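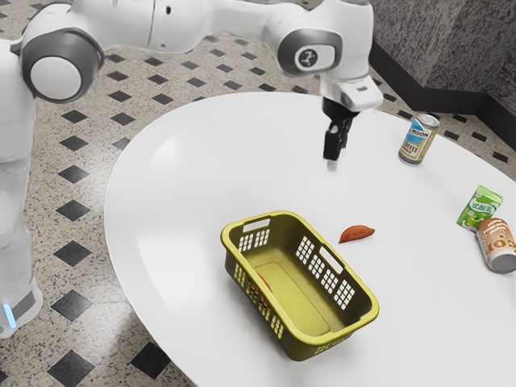 2022-01-20. Worked on the donor wall for the Begum gallery most of the day. The funding side wants names grouped by gift size, and the new list from Khanyisile Oosthuizen has 70 names in the 1,000 band and far fewer in the 2,000 band, so the two columns come out very uneven. Tried one panel for both with a wider gap between the bands. Better, but the long company names still wrap. For the panel finish I want the same glossy white as the arm segments in the render, with dark gray for the band headings, a bit like the ring at the big joint. Matte white looked dusty next to the gallery plaster when we tried it last year at Skulunby.

Lettering: cut vinyl for now, engraved later if the Zukska match comes through. Teodoro cut a test strip at three heights. The smallest lifts at the corners of the letters when the backing comes off, mostly on the serifs. Middle size is fine. Went up one size for everybody and dropped the middle initials, which Khanyisile has to clear with the donors first. She thinks two of them will mind.

Spelling check is not done. The accents fell out of the list when it was exported, so Braulio Cortés came through as Cort followed by a question mark. Retyped his by hand. Somebody should read the whole list aloud against the signed pledge forms before anything gets cut for real. I can do it with Shota if he is in the shop.
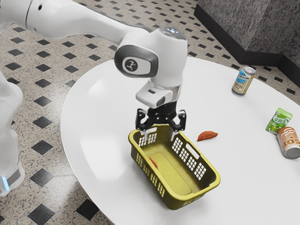
Gripper over the yellow basket, fingertips just inside the rim.

Mounting: the wall at Begum is hollow behind the left third, found by knocking. Drawings say solid. Shifted the standoffs to the right and the panel is now off center by a hand's width. Tonantzin Villalobos wants it centered on the doorway and not on the wall, which may solve it. Waiting on her sketch.

Costs so far: 700 for blanks and vinyl, paid from the framing budget. That needs to go back before March, when the Pleltivberg grant report is due, as the grant does not cover donor recognition. Asked Khanyisile which line it belongs under.

To do:
recut the test strip on the new roll
ask Tonantzin about the light over the doorway, glare on gloss
longer screws for the standoffs
return the borrowed level to Shota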